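Fruit Table Returns to the Scanlon Dining Room

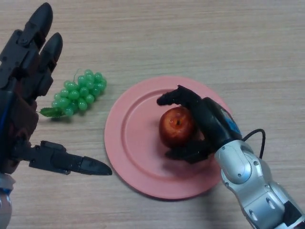
SCANLON HOUSE, May

The Dining Services Office is pleased to announce that the fruit table will return to the Scanlon Dining Room at the start of the summer term. The table was withdrawn last fall while the serving line was rebuilt, and fruit has been available since then only in packed lunches and at the front counter. Residents, staff and day members will again be able to serve themselves at breakfast and lunch.

The decision follows a survey carried out over the winter by Tiruwork Workneh, Manager of Dining Services. A total of 218 residents and members returned the form. Of these, 160 asked that whole fruit be offered at the table as well as in packed meals. Many respondents also wrote that they would prefer a smaller selection in good condition to a larger one that had been standing since early morning. The office has taken these comments into account in setting the new arrangements.

Selection

Apples and grapes will be offered every day the dining room is open. Red apples were the most requested item on the survey by a wide margin, and will be ordered in a size suited to a single serving. Green grapes will be cut into small clusters in the kitchen before service, so that guests may take a portion without handling the full bunch. Kitchen scissors will no longer be placed on the table.

A third fruit will be added each week according to season and price. Strawberries are planned for the opening weeks, followed by peaches and plums as they become available from the supplier. Bananas will continue to be kept at the front counter, where they may be taken at any hour. Cut melon will not be offered at the table, but may be requested from the serving line at lunch.

Residents with allergies or dietary instructions on file should continue to speak with the kitchen directly. The weekly selection will be listed on the menu sheet posted outside the dining room.

Plates and Serving

Members who have used the dining room recently will be familiar with the round pink plates now in service at the smaller tables. They have a raised rim, and in trials held this spring the kitchen found that an apple placed in the recessed center stayed where it was put when the plate was carried to a seat. The office has accordingly ordered 200 of them, and they will be stacked at the end of the fruit table nearest the windows.

Guests are asked to observe the following:

Please take a clean plate on each visit to the table. Used plates should go to the return rack by the kitchen door.

Please use the tongs supplied for grapes and berries. Apples may be taken by hand, but any apple that has been picked up should be kept.

Fruit may be carried out of the dining room. Plates may not. Paper bags are available from the front counter on request.

Peels, cores and stems should be placed in the green bin beside the return rack. Paper napkins may go in the same bin. Plastic wrap may not.

Care of the Tables

The light wooden tabletops in the dining room were refinished in the course of the same work. The office would like to keep them in their present state for as long as possible. Fruit juice, and grape juice in particular, should be wiped up promptly with one of the damp cloths kept at each service station. Staff will clean every table after breakfast and again after lunch using a mild soap solution. Spray cleaners brought from private rooms should not be used on the wood, and hot dishes must be set on a mat.

Tablecloths will be reserved for Sunday dinners and private events. Groups that have booked the dining room for the summer are reminded that adhesive tape may not be applied to the tabletops for any purpose, including the fastening of place cards and table numbers. Card holders may be borrowed from the office without charge.

Hours and Staffing

The fruit table will open with breakfast service at 7 a.m. and will be refilled before lunch. It will close at 2 p.m., after which any whole fruit in sound condition will be moved to the front counter. Fruit that is bruised or past serving will be used in the kitchen for compote and baking, or composted.

Áine Gilmartin has been appointed Dining Room Supervisor and will have charge of the table from its first day. Ms. Gilmartin joined Scanlon House 9 years ago as a breakfast cook and most recently served as assistant supervisor of the evening shift. Questions about the daily selection, portions or the condition of the fruit should be brought to her during service hours. Comments on the program as a whole should be sent in writing to Ms. Workneh.

Cost

No change to the meal plan is required. Whole fruit is included in the residential plan and in the day membership at all levels. Visitors may purchase a breakfast or lunch ticket at the front counter, and the ticket covers one plate from the fruit table along with the meal. Visitors who want fruit alone may pay for it by the piece.

The cost of the new plates and of refinishing the tabletops was met from the dining room equipment budget for the current year. The budget for fruit will be reviewed at the end of the summer term, when the office will have a full record of quantities ordered, served and composted. A summary will be printed in the fall newsletter.

Cards for written comments will be available on the fruit table during the opening weeks. Completed cards may be left in the box at the front counter or handed to any member of the dining room staff. Large-print menu sheets may also be requested there.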